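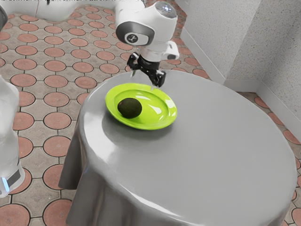

Avocado on a green plate, gripper above it. Simulated.

Thread: Can they clear a table yet?

glo_antunes
Posted 11th March
I've been running the simulator in the evenings since December and I'm completely hooked! The job is simple to say: take the avocado off the plate and put it on the tablecloth. I've now done 897 tries with the same two-fingered gripper and my best settings so far got 369 of them right. I know that sounds poor, but my first batch was hopeless, and when a pick goes well it's lovely to watch. I reckon we're closer to a machine that clears up after tea than people think.

tekin_d
Nice render, and I like the floor tiles. But 369 out of 897 would have my kitchen covered in guacamole. And it's one avocado on one plate. Where are the forks, the crumbs, the half-full mugs?

glo_antunes
Coming! I wanted one thing working first. The rim is the awkward bit — with the avocado tucked up against it on the left there isn't much room for a finger to get down that side.

Petronella S
Could you come in along the rim instead of across it? We pack fruit at Lusedwood and the new hands all learn to pick that way. Our machine does pears very well, but they arrive in a tray facing the same way. Tip them out loose and it's back to people.

tekin_d
Which is my point. Shop floor, yes, years ago. Home, no.

anselmo_ll
Bit harsh, Doğukan. A home has plenty of dull, repeated jobs too. I'd have one tomorrow just for emptying the dishwasher, even if it took all night over it.

Petronella S
All night is fine until it drops the good bowl.

carmela_b
Glória, how does it judge squeeze? A ripe one and a hard one look much the same to me until I press them.

glo_antunes
Badly! Mine is set as a firm one, so I've been dodging that. Soft fruit is next on the list, after I've tried Petronella's angle. I'll leave 185 runs going tonight and post the numbers.

tekin_d
Go on then. Add a fork and I'll be impressed.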